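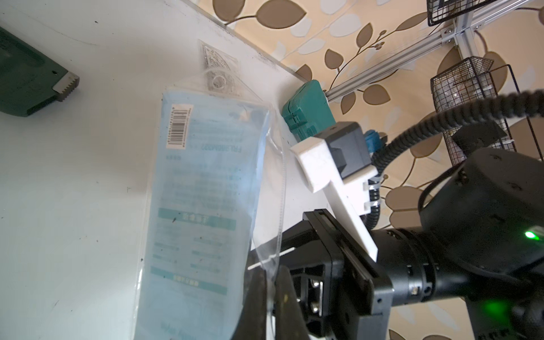

The small shops are going from our high streets and most of what is written about it blames rents, rates and parking. I want to write about something duller, which is what happens when the only way to buy a spare part is in a sealed pack of twelve.

In February the hinge on our kitchen cupboard gave out. It is a plain hinge, the kind fitted in thousands of kitchens. I needed one. The big shed on the ring road sells them in packs of ten, hung on a hook, and the website it runs alongside the shop sells them in packs of twenty. I bought the ten. Nine of them are now in a drawer, along with seven tap washers, a length of curtain wire and most of a bag of picture hooks.

There used to be an ironmonger's called Molberg on the corner by the bus stop. You took the broken part in, put it on the counter, and somebody went to a wooden drawer and came back with another. They charged you for one. If it was a screw they often charged you nothing. Molberg closed six years ago and the unit has since been a phone shop, a nail bar and empty.

I am not going to pretend everything about that shop was good. It shut for lunch, the hour when most working people could get there. The prices on larger items were high and the paint was usually old. My neighbour bought a ladder there and paid nearly double what he would have paid elsewhere. But on small parts it beat anything we have now, and small parts are what keep a house going.

The usual defence of the pack is cost. It takes as long to scan one hinge as it does to scan ten, and a loose hinge has no barcode. I accept that. A shop with 2000 lines on its shelves cannot have staff hunting for odd washers all day. What I don't accept is that the saving reaches the customer. The ten hinges cost me more than one hinge ever did, and I have no use for nine of them. The shop has saved its time and I have paid for it, and I have been made to store its stock as well. 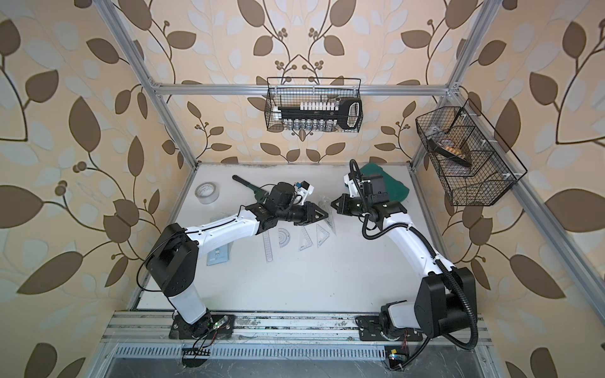 Then there is the question of what you can see. With a loose part you can hold the old one against the new one and know. With a sealed pack you are reading small print and guessing, and if you guess wrong most places want it back unopened. I have twice bought the wrong size of washer this way. Both times it was cheaper to keep them than to pay for the bus back.

Some people are doing something about it. A hardware shop called Plandik, two towns over, has gone back to selling fixings loose by weight or by the piece. It keeps 249 drawers behind the counter, each with a sample screwed to the front. I went last month for a cistern bolt and was out in five minutes. The queue was mostly people my age, but there was a young couple with a bag of old door handles who were having a lovely time.

I would like to see two things. The first is for the big chains to keep one counter, even a short one, where common parts are sold singly. Let them charge a bit extra for it. I would pay three times the pack rate for a single hinge and still be better off. The second is for councils with empty units on their books to offer one at a low rent to anyone willing to open a shop of this sort. Ours has had the Molberg unit standing dark for over 200 days.

Until then, if anyone nearby needs a kitchen hinge, I have nine.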